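Reviews > Handling equipment > Demonstrations

Tadel two-finger gripper: report of an open day at Grorkard 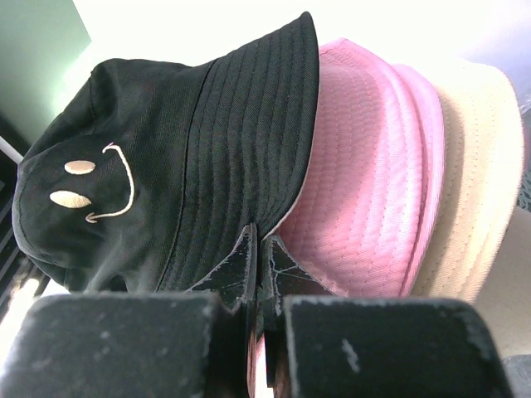 Issue 27

The Tadel gripper was shown to trade visitors at the Grorkard works on 27 April 2026. This review is based on one morning's attendance and on the printed notes handed out at the door. The unit was not lent to us for longer trial, and our remarks on wear and upkeep should be read with that in mind.

Tadel offers the gripper to shops and small warehouses that handle soft goods. The demonstration used bucket hats in black, pink and cream, nested one behind another. Hats of this kind are a fair test. The crown folds under slight pressure, the brim springs back, and the rows of stitching give the fingers a ridged surface to hold. The black hat carries an embroidered smiley face, and visitors were invited to consider how raised thread might be protected from rubbing.

The task set was to part one hat from its neighbour. Visitors stood behind a rail and could follow the view from the wrist camera on a screen, which proved the better place to watch. The fingers close in on the brims, where black and pink overlap, and leave the crown alone. We consider this the right choice for goods that must go on sale without marks. Staff repeated the task 10 times for our group. On most attempts a single hat was lifted; on two, the pink hat came up with the black one and the arm had to set both down and begin again. The staff made no attempt to hide this, and we were grateful for it.

The fingertips are wrapped in black tape, and the tape on the demonstration unit is plainly worn, with frayed and whitish edges. The pads behind are scuffed. According to the notes, tips should be rewrapped after 600 lifts. Buyers handling pale cloth may wish to do so sooner, and we should have liked a set of ready-made tips to be included in the price. These are sold separately, through Puter, in boxes of 100.

The control software, supplied by Thakur, was shown only briefly. Its menus are clear and the lettering is large enough to read at arm's length. Changing from one type of goods to another required a member of staff to enter several settings by hand, and this took longer than the leaflet suggests.

Noise was low throughout and conversation at the rail was easy. Access to the hall was level, although seating was short and the second talk began late.

Recommended for soft goods in modest volumes, subject to a trial with the buyer's own stock. A further demonstration is planned for December. Places must be booked through the Grorkard office.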